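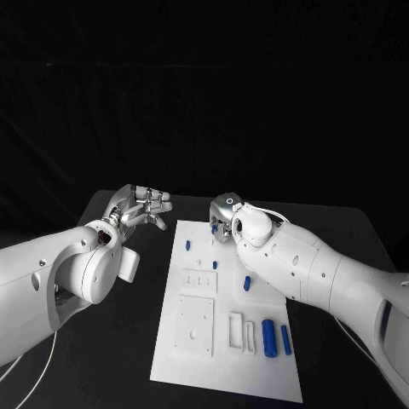

Cirnwood blackout curtains: a review after a summer and part of an autumn
Posted October 21, 2025 by Pallavi Kandpal

Our bedroom faces east and there is a street lamp opposite. The previous owners left thin cream curtains on a wire, which did very little, and from April onwards I was awake before five most mornings. I bought a pair of the Cirnwood blackout curtains in black in June and they have been up ever since.

What you get

Two panels, eyelet heading, with a tie-back for each. They come in several widths and drops. Ours are the longer ones and reach just below the sill, which clears the radiator. The fabric is heavier than I expected from the photos on the shop page, and you should check what your pole can carry before ordering. Ours was a cheap extending one and it bowed in the middle within a week. I replaced it with a Hiltine fixed pole and an extra bracket, and that has held.

The curtains arrive folded in a flat packet and the creases are deep. The label says to use a cool iron on the back. I did one panel that way and it took most of an evening. The other I hung as it was, and after three weeks the two looked much the same, so I wouldn't bother with the iron.

Do they block the light?

Through the cloth itself, yes. With the lamp on outside I can't see any glow through either panel, even standing close. The light that does get in comes round the edges and over the top, where the eyelets hold the curtain away from the wall. This is true of any eyelet curtain. If you want the room fully dark you need a pole that returns to the wall at each end, or a blind behind.

I fitted a Zistine roller blind in the recess as well, and with both closed it is dark enough that I now need a clock with a lit face. The blind on its own was poor, as there is a gap down each side.

Noise and heat

The packet claims they cut noise. I can't say I noticed. The bin lorry is as loud as it was. They did help on hot days if I shut them before leaving for work, and the room was bearable in the evening.

Washing

I have washed them once, at 30, on their own. A little dye came out in the first rinse and none after. They took two days to dry over the banister. Don't tumble dry them – the coating on the back can go sticky.

The black shows every bit of fluff, and cat hair in particular. A damp rubber glove gets most of it off. My neighbour Ayanda Masilela has the grey ones and says hers need doing far less often, so I would choose grey if I were buying again.

Compared with the Baloyi ones

Before these I tried a pair from Baloyi, which were cheaper and softer to the touch. They let through a brownish light in the mornings and the hem on one was crooked. I sent them back and the refund was prompt.

Score

4 out of 5. I've taken a mark off for the creases and the fluff. The tie-backs are flimsy too, and I've put them in a drawer.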